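Table utensils

From the Skolosano open household encyclopedia. Last edited November 2025. Needs more sources.

Table utensils (also eating tools, in older books simply "table things") are the hand tools used for serving and eating food. Main groups: spoons, chopsticks, forks, knives. Tongs and ladles usually counted as serving tools, though the line is blurry and differs from country to country.

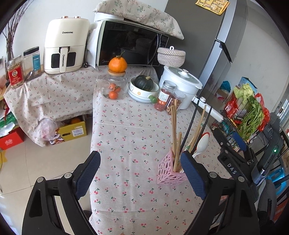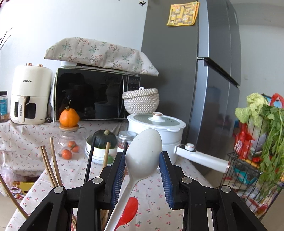
Chopsticks and spoons on a cherry-print tablecloth.

Origins

Spoons are very old. Shell, bone, wood, later metal. Knives older still, but not made for the table at first. Chopsticks come from China, probably for cooking before eating, then spread to Korea, Japan and Vietnam. The table fork is the late arrival in Europe. Used in Italy well before it caught on in England, where it was long thought fussy.

Materials

Wood and bamboo: light, cheap, doesn't scratch pans. Stains easily, can split if soaked. Metal: lasts longest, goes in the dishwasher, gets hot in soup. Korean chopsticks are commonly metal and often flattened. Plastic and melamine: common for serving spoons and childrens sets. Some plastics soften near heat. Horn, ivory and lacquer: mostly historic or for special use, ivory trade now heavily restricted.

Lengths and shapes

Chinese chopsticks tend to be long with blunt ends, good for shared dishes. Japanese ones shorter, with pointed tips, handy for fish bones. Cooking chopsticks longer than either, so the hand stays clear of hot oil. Spoons vary more by job than by place: tea, dessert, soup, serving. Flat-bottomed soup spoons are usual in Chinese restaurants and are often ceramic.

Manners

Standing chopsticks upright in a bowl of rice is avoided in China and Japan, as it recalls offerings to the dead. Passing food from chopstick to chopstick also avoided in Japan, for a similar reason (funeral custom). In Korea the spoon is used for rice and soup, the chopsticks for side dishes. In Britain the soup spoon is tipped away from the diner, at least in theory.

Storage

Drawers, racks, upright holders. Holders with holes let air in and water out, which matters for wood and bamboo. Damp chopsticks go mouldy at the bottom end. Dry first, then put away. Closed jars are better kept for dry foods.

Collections

The Munda collection lists 477 spoons, 18 of them horn. A smaller chopstick display, on loan from Mnguni, opened in September with 9 pairs. No full catalouge yet. The Stultik handlist covers serving spoons only and leaves out 6 damaged pieces.

See also: Ladle; Place setting; Rice spoon; Tongs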